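Hand-held grippers slipping on crumpled packets, school club project
Posted in Robotics and Automation > Clubs and Student Projects

Doaa Ouazzani
I help with an after-school robotics club. This term the group is doing a sorting project called Stadar. Students use hand-held grippers to move small snack packets into a shallow box, and later we want to copy the same movements on an arm. We have 6 students working in pairs, so 3 stations.

Stiff cartons are fine. The trouble is soft packets. The fingers close, the packet folds in the middle, and it slides out before it gets to the box. Squeezing harder makes it worse. We have cleaned the pads and tried a rubber band over each one, which helped for one session and then the bands kept rolling off. The showcase is in May and I would like to have this sorted before then. Is it the pads, or are we picking the packets up wrong?

3 replies

Hostach
Mostly how you pick them up, I'd say. A soft packet has its contents at one end and air at the other. If the fingers close on the air end there is nothing to push against, so it collapses and slips. Get the students to tap the packet on the table first so the contents settle, then close on the full part. Both pads should touch at the same moment. If one side arrives first it pushes the packet round and you end up holding a corner.

I would also slow the closing down. Our lot were snapping the handle shut. We had them stop as soon as the packet stopped moving, lift it a little, wait, and then carry it across. Leave the rubber bands off, they hide what the pads are doing.

Check the pivot screws as well. If one side is looser than the other the arms won't close evenly, and no amount of practice fixes that.

nông
just use boxes for the showcase, the judges wont care

Ilell
Agree with Hostach about the screws, ours worked loose every few weeks. I don't agree about dropping the soft packets. They are the interesting part, and if the arm only ever copies cartons it will fail on the first bag it meets.

We kept a log sheet at each station with the packet type, where it was held and whether it dropped. We set a target of 1000 pick-ups for the term. It was dull, but the students could see for themselves which grip worked. Put a cloth under the box too. It stops the box creeping when a packet is set down on the edge.
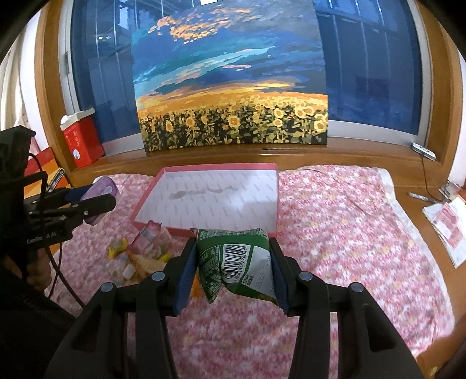
Should students practise with full packets or empty ones?
Start with full ones. An empty wrapper folds differently and weighs almost nothing, so the grip they learn on it won't carry over. Bring in half-empty packets once the full ones go into the box without being dropped.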